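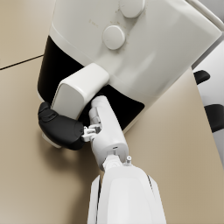

Credit: Ambros Wyss / Oswood

Dried Beans: Frequently Asked Questions

Last reviewed 02/10/2023

The answers on this page apply to the bean recipes in the Oswood index, currently 189 in number. Where a recipe gives a different instruction, follow the recipe. Weights are for dried beans before sorting unless the recipe says cooked.

Do I have to soak beans before cooking them?

No for lentils and split peas. Black-eyed peas can go either way. For kidney, cannellini, pinto, navy and black beans, the recipes assume an overnight soak. Unsoaked beans of these types will cook, but they take longer, they split more often, and the liquid amounts in the recipes will be too low.

How long is overnight?

Eight to twelve hours at cool room temperature. If the kitchen is warmer than 75°F, soak in the refrigerator. Past 24 hours the beans can start to ferment, even when chilled. Foam on the water together with a sour smell means the batch should be thrown out. A little foam without the smell is normal.

What is the soaking ratio?

For 300 grams of beans, use at least a quart and a half of water. Beans more than double in volume, so choose the bowl by the finished size. Beans that rise above the water line overnight will stay hard on one side, and extra cooking does not fully correct this.

Should the soaking water be salted?

Yes, in most cases. The standard Oswood brine is 30 grams of salt to two quarts of water. Sodium replaces part of the calcium and magnesium in the skins, and the skins soften more evenly. Drain and rinse before cooking. If you are on a restricted-salt diet, soak in plain water and expect a few more burst skins.

The August revision of the Pidport white bean stew left out the brine step by mistake. The printed card has not been corrected. The web version has.

Is the quick-soak method equivalent?

Nearly. Bring the beans to a boil, hold for two minutes, cover, turn off the heat and leave for one hour. Drain and continue. Texture is slightly less even than with a cold soak, mostly in larger beans. Do not quick-soak in brine. The salt is absorbed faster in hot water and the result is hard to predict.
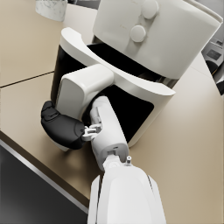

Why are my beans still hard after two hours?

Check the following, in this order.

1. Age. Beans stored for more than two years may never soften completely.
2. Acid. Tomatoes, vinegar, wine or lemon juice added at the start will slow or stop softening. Add them when the beans are already tender.
3. Water. Hard water has the same effect as acid. Use filtered water, or add one-eighth teaspoon of baking soda per quart.
4. Heat. The pot should show slow, steady bubbles. Water that is merely steaming is too cool.

More baking soda than the amount given will turn the skins to paste and leave a soapy taste.

Do I need to adjust for altitude?

At 3,000 feet water boils at 206°F. Begin checking at the time given in the recipe and expect to add a quarter of that time again. Keep a kettle of hot water nearby for topping up, as evaporation over the longer cook will lower the level. Pressure cooker times also increase at altitude; consult the cooker's manual for the figure.

Are undercooked kidney beans unsafe?

Yes. Red kidney beans contain a lectin, phytohaemagglutinin, that causes severe stomach upset. White kidney beans contain less of it but should be treated the same way. Soak for at least five hours, discard the water, cover with fresh water and boil hard for 30 minutes before lowering the heat. A slow cooker used alone may not reach a high enough temperature. Boil on the stove first, then transfer.

Canned kidney beans are fully cooked and need no boiling.

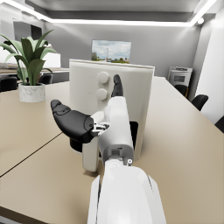
White kitchen appliance on a beige tabletop.

Can I swap canned beans for dried?

One 15-ounce can, drained, replaces 100 grams of dried beans. Canned beans go in during the last ten minutes. The recipe will be short of bean broth, so replace that volume with stock, and cut the added salt by half until you have tasted it.

The Khondokar black bean soup should not be made with canned beans. Its body comes entirely from the cooking liquid.

How do I tell when they are done?

Test five beans from different parts of the pot. All five should crush against the roof of the mouth with no chalky center. If one fails, cook for ten more minutes and test again. For salads, take the pot off the heat at this point and cool the beans in their liquid. For refried beans or purees, give them another fifteen minutes.

How long do cooked beans keep?

Four days in the refrigerator, covered with their cooking liquid. Six months in the freezer. Cool them in shallow containers and refrigerate within two hours. Freeze in recipe-size portions and leave an inch of space at the top, as the liquid expands. Thaw overnight in the refrigerator or heat from frozen in a covered pan over low heat.

What can be done with the leftover soaking water? 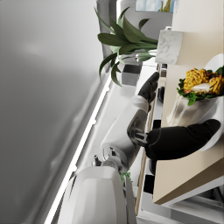

Bean soaking water should not be used for cooking. It carries dirt, loose starch and part of the sugars that cause gas. Plain, unsalted soaking water can be cooled and given to houseplants the same day. For a leafy plant in a squarish pot, like the one with long pointed leaves in the white marbled container at the edge of the table, pour slowly at the soil line and keep the water off the leaves, where the starch dries to a film. Brine must go down the drain, as salt builds up in potting soil.

Why does the Pukitgate baked bean recipe use no soda?

The molasses is acidic and rich in calcium, and both hold the beans firm through the long bake. Soda would cancel part of this effect and the beans would break up. Parboil until the skins wrinkle when blown on, then bake as written.

Where do I report an error in a recipe?

Use the correction form at the foot of the recipe page. Include the recipe title, the type of bean and whether the beans were soaked in brine or in plain water.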